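八月 物置と台所の境目、片づけ二日目

朝六時半に起床。室温は二十八度を少し下回る。湿度計は六十一パーセントを示していたが、この湿度計は去年の冬から数値が高めに出る癖があるので、実際はもう少し低いはずだ。窓を北側だけ開けて作業に入った。

昨日は上の棚から物を全部下ろすところまでで終わった。今日の予定は、床に置いた物の分類、箱の割り当て、棚板の拭き掃除の順。棚に戻す作業は明日に回す。一日で全部やろうとすると、夕方には判断が雑になり、結局は元の位置に元の物を押し込んで終わる。三月にそれで失敗している。

分類の基準は昨夜のうちに紙に書いた。

使用頻度が週一回以上の物は腰の高さの棚。月一回程度の物は下段。それ以下の物は上段か、処分の候補。液体の入った容器は頻度に関係なく下段に置く。上段から液体を落とした場合の後始末は、下段の出し入れで腰をかがめる手間と比較にならない。紐、テープ、金具の類は蓋のない箱にまとめ、浅く入れる。深く入れると下の物が見えず、同じ物をまた買うことになる。

この最後の項目は家計簿から出てきた。確認したところ、梱包用のテープを今年に入ってから二回、在庫があるのに買い足している。直近の一回分は149円で、金額としてはどうでもよいが、手続きの欠陥としては無視できない。

七時十五分、箱の選定。手持ちの段ボール箱から、テープ類に使うものを一つ決めた。条件は三つあり、片手で引き出せること、上から中身が全部見えること、底が抜けないこと。奥の側面に丸い穴があるものを採用した。棚に入れるときは箱の前後を逆にして、この穴を手前に向ける。指を掛けて引けるので、取っ手を付ける必要がない。上の蓋は要らない。蓋があると必ずその上に何かを載せるからだ。

箱は青いマットの上に置いて作業した。コンクリートの床に直接置くと底が砂を拾い、それが棚板に移る。棚板を拭いた後で砂を見つけると、拭き掃除が最初からやり直しになる。マットは作業が終わったら外で叩いて、立てて保管する。

八時過ぎにアタアフア(Ataahua Goodwin)が来た。先週貸した脚立を返しに来たのだが、そのまま昼前まで手伝ってくれた。彼女は物を持ち上げるたびに「これは要るのか」と聞く。こちらは都度、紙の基準に照らして答える。口頭で答えると、自分の基準の曖昧な箇所がはっきりする。たとえば「月一回程度」と書いたものの、季節によって使い方が変わる物をどう扱うかは決めていなかった。協議の結果、使う季節の頻度で判定し、季節が終わったら上段へ移すことにした。紙に追記した。

緑色の液体が入った小さなガラス瓶は、少し議論になった。彼女は小さいから腰の高さでよいと言い、私は液体だから下段だと言った。結論は下段。例外を一つ認めると、次の瓶でも同じ議論をすることになる。容量による区別も検討したが、境界値を決める根拠がないのでやめた。なお蓋が黄色がかったオレンジ色なので、下段に置いても探すのに支障はないと判断した。瓶は横倒しにしないこと。これも追記。

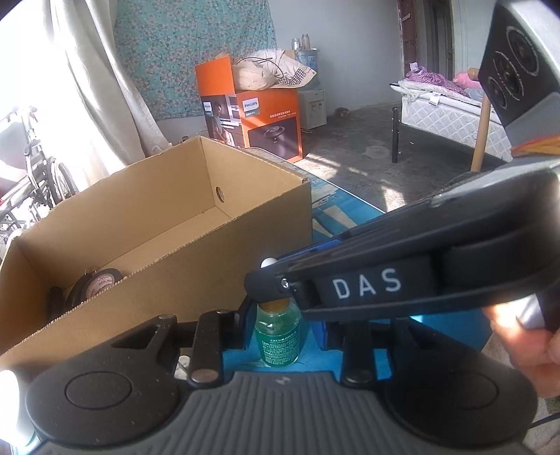

仕分け途中の床。緑の小瓶、テープの箱、奥にフィリップスの箱と給水器。

フィリップスのオレンジ色の箱は、分類上もっとも厄介だった。箱に印刷されているのは黒っぽい調理器具で、外箱だけでもかなり目立つ。問題は、外箱を保管し続けるかどうかである。残す理由は引っ越しと譲渡、捨てる理由は場所の占有。当面は引っ越しの予定がなく、譲渡の予定もない。アタアフアは即座に捨てるべきだと言った。私は保留とし、来年の八月を期限として紙に書いた。期限のない保留は保管と同じなので、期限だけは必ず付ける。

箱の上には布を載せてあった。白い布の束と、白黒の市松模様の布。これに黒いケーブルが一本掛かっている。布とケーブルは別々に置くのが原則で、一緒に積むと布を引いたときにケーブルが落ちる。布は二つ折りにしてから三つ折り、折り山を手前にして下段の左。ケーブルは直径十五センチの輪に巻き、二か所を留めて、用途を書いた紙を付ける。用途が書けないケーブルは処分候補の箱へ移す。

給水器は白い小型のもので、上に青いボトルが載る形式である。その上にガラスの瓶が二つ置いてあった。これは完全に誤りで、給水器の上は物を置く場所ではない。ボトルを替えるたびに瓶を別の場所へ移すことになり、移した先が定位置になる。ガラス瓶の移動先は腰の高さの棚、右端。乾物を入れる予定なので週一回以上の条件を満たす。給水器の近くの床にあった小さな鉢は、流しの横へ戻した。床に置いた器は蹴る。経験による。

十時四十分に休憩。麦茶を二杯。アタアフアは棚の右側の支柱がわずかに傾いていると指摘した。水準器を当てたところ、確かに上端で三ミリ外へ開いている。棚は四年前に買ったギルステッド(Gilstead)の組み立て式で、説明書には、荷を載せた状態で増し締めをしてはならないとある。ちょうど全部下ろしてあるので、ここで処置した。手順は次のとおり。

全部のボルトを四分の一回転だけ緩める。支柱を手で押して垂直を出し、水準器で確認する。下の段から対角線の順に仮締めする。もう一度水準器を当て、ずれがなければ同じ順で本締めする。

一回目は上端で一ミリ残った。二回目で許容範囲に入った。最初から下段を締めすぎていたのが原因と思われる。組み立てたのは私なので、原因の追及はここまでとする。

十一時半、アタアフア帰宅。桃を二つ持たせた。

昼食は冷やしうどん。食後に三十分横になった。

午後は棚板の拭き掃除。まず乾いた布で埃を落とし、次に固く絞った布、最後にもう一度乾いた布。中性洗剤は油染みのある下段だけに使った。濃度は水一リットルに対して小さじ一杯。洗剤の拭き残しは埃を吸着するので、下段は水拭きを二度行った。上段の奥の隅に、前回の掃除で取り残した線状の汚れがあり、爪楊枝に布を巻いて除去した。所要時間は全体で五十分。乾燥のため、扇風機を弱にして棚の斜め前に置いた。正面から当てると床の埃を棚に吹き上げる。

待つ間に、テープの箱の中身を詰め直した。ピンク色の印刷の入ったラベルが付いたテープは巻きが大きいので、平らに寝かせて入れる。立てて入れると転がり、他の物の下に入る。小さな金属の輪は、テープの上に載せておくと箱を引いたときに滑り落ちる。浅い小皿を一枚入れて、金具類はそこに集めることにした。小皿は縁の欠けたものを転用した。食器としては使えないが、深さが一センチ半で、輪やねじを指でつまみ出すのにちょうどよい。

三時過ぎ、トマス(Tomás Carrilho)から電話。マカリスター(McAlister)の棚用の仕切り板が余っているので要るかという話だった。寸法を聞くと奥行き三十五センチで、こちらの棚板は三十二センチ。三センチはみ出す。切れば入ると彼は言うが、切断面の処理まで考えると買った方が早い。断った。彼は例によって切断面の処理は不要だと主張した。紙やすりの番手について十分ほど話して切った。結論は出ていない。

四時、家計簿の整理。今回の片づけに要した支出は、収納用の蓋付き容器、ラベル用紙、替えの布巾で、合計3,606円。容器はウィンディクス(Windix)の角型にした。丸型の方が洗いやすいが、棚の幅に対して隙間の損失が大きい。前に使っていたドリダリ(Dridari)のものは蓋の溝が細く、乾きが悪かったので買い足さない。残っている分は使えなくなるまで使う。

五時に棚板を手で触って確認した。上段と中段は乾いている。下段は奥の角にまだ湿り気がある。扇風機の位置を三十センチ左へずらして継続。夜の間は止めるので、九時に再度確認する。

ラベルの書式を決めた。一行目に品名、二行目に棚の段と位置、三行目に見直しの期限。文字は黒、油性、高さ八ミリ。英数字は使わない。前回は段を記号で書いたところ、半年後に自分で読めなくなった。貼る位置は容器の前面右上で統一する。棚の縁にも同じ文言を貼るかどうか迷ったが、配置が一か月安定するまで保留とする。この保留の期限は九月末。

夕食は茄子の煮びたしと豆腐。

九時、下段の再確認。角の湿り気はなくなった。扇風機停止。床の物は明日まで現状のまま置くが、通路の幅だけは確保した。夜中に水を飲みに行く経路上にあるため、六十センチは必要である。給水器までの動線も同様。

明日の作業順。下段の液体類、下段の布、腰の高さ、上段の順に戻す。重い物から先に入れて支柱の傾きを測り、全部入れた後にもう一度測る。差が一ミリを超えるようなら、上段の荷を減らす。ケーブルの札は朝食前に書く。脚立は玄関に置いたままなので、忘れずに持ってくること。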